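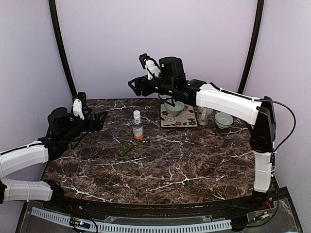
Khurram Hashmi wrote after the last edition to say that section 6 made expiry reminders sound automatic, and that he had believed it until two of his first aiders lapsed in November. He has a point. The section has been rewritten, and it now assumes that Zarnard will do less for you than the sales page suggests.

6. Setting up refresher reminders

Before you start

You need a manager login, a list of the courses your site recognizes, and the paper or PDF certificates themselves. A spreadsheet somebody made from the certificates is not a substitute. Most of the wrong dates we see were wrong in the spreadsheet first.

6.1 Add the course

1. Open Records, then Courses, then New.

2. Type the course name exactly as it is printed on the certificate. Zarnard treats "First Aid at Work" and "First Aid - Work" as two different courses and will happily chase people for both.

3. Choose a validity period. The menu offers a "Recommended" setting. Leave it alone. It fills in the same period for every course in a category, and we have never had a clear answer about where the figure comes from. Use the period stated by the body that issued the certificate.

4. If the certificate has no expiry date, choose No Expiry and set a review date by hand. Some awards never run out on paper, but that tells you very little about whether the holder remembers any of it.

5. Save.

Note: Validity changes made later apply only to new records. Old records keep the old period unless you tick Recalculate, which is on the second tab and easy to miss.

6.2 Add the people

1. Go to Records, then People, then Import. Small sites may find it quicker to type them in.

2. Match each column to a field. Check the date column yourself. The import guesses between month-first and day-first from the opening row, and it doesn't warn you when the guess makes no sense further down. A date should look like this on the preview screen: Thursday, April 2, 2026. If your preview shows only numbers, switch on Long Dates before going further.

3. Enter the date the course was passed. Do not use the date the certificate was mailed.

4. Attach the certificate file.

5. Press Import and read the report. "Completed" means the file was read. It does not mean every row went in.

Caution: Each import is limited to 300 rows. Anything past that is dropped with no message. If you have 403 people, split the file in two and compare the totals afterward.

6.3 Turn on reminders

1. Open Settings, then Reminders.

2. Set the first reminder for 100 days before expiry. The default is much shorter, and popular courses are often full by then.

3. Add a second recipient. A reminder that goes only to the learner is a reminder that can sit in a junk folder until it's too late.

4. Send a test message to an outside address as well as your own. Mail inside your own company nearly always arrives and proves nothing.

5. Open the log and look for the line "Handed off." If you see "Queued" the next day, something is blocked. The Alanport mail connector is the first thing to check.

If the log shows error 275, the learner has no email address on file. The record still shows a green tick in the People list. Ignore the tick.

6.4 Multi-unit courses

A certificate made up of several units needs one record for each unit and one for the whole. Zarnard is supposed to create the last one for you when all the units are in. Ratree Wattanapong tested this for us at the Nilsuwan site and got the full certificate awarded to a learner who had sat the same unit twice.

1. Enter each unit separately, with its own pass date.

2. Switch off Auto-Award.

3. Create the full certificate by hand once you have it in front of you.

Caution: Don't use the "Equivalent Unit" box to carry credit over from another provider unless that provider has agreed in writing. The box accepts anything you type.

6.5 Monthly check

Keep a separate list of expiry dates outside the software and compare it with the Due Soon report once a month. Yes, this is the job you bought the software to avoid. Do it until the two lists have agreed for a full year, then decide for yourself.

Reports are covered in section 7.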